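The Night Bus to Surnham

I only got on the 18 because the rain had soaked through my left shoe, and I'm the kind of person who makes big decisions based on one wet sock. The 18 doesn't go anywhere near my apartment. It goes to Surnham, where I grew up, and where I hadn't set foot in two years.

So there I was, dripping on a seat next to a woman with a birdcage on her lap. No bird, just the cage, with a dish towel folded over the top.

"He's at my sister's," she said, before I'd even looked at it properly. "I'm bringing him home tonight."

I said that was nice. I asked what kind of bird, and she told me, at length (a canary, a bad singer, very opinionated about apples), and by the time we passed the old Gruvier factory I had heard about the sister too. They'd had a fight in June over their mother's piano. Neither of them could play it. The sister kept the piano, then the sister kept the canary while my new friend was in the hospital, and after that they just stopped calling each other, except about birdseed.

"And she's okay with you coming this late?" I asked.

"She doesn't know I'm coming."

Well! I had to laugh, and then I had to stop laughing, because my dad didn't know I was coming either. I didn't know I was coming until the shoe thing. I owed him $900 and a phone call, and I'd been telling myself for months that it was the money.

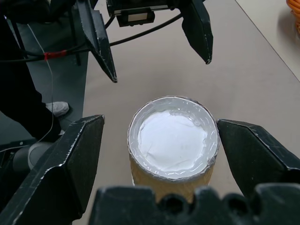

The bus emptied out at Kodikara Street until it was only the two of us and the driver, who was humming something with no tune to it. She asked where I was headed. I said my father's house, the one behind the school with the terrible green porch. She nodded like she knew it – maybe she did, that porch is famous.

"Does he go to bed early?" she asked.

"He falls asleep in front of the TV and says he doesn't."

"Then knock loud," she said.

We got off at the same stop. She went left with her cage banging against her hip, and I stood there in the rain a minute, trying to remember if it was the second gate or the third. There was a light on at the back. I could hear a game show, turned up way too high, and I knocked loud.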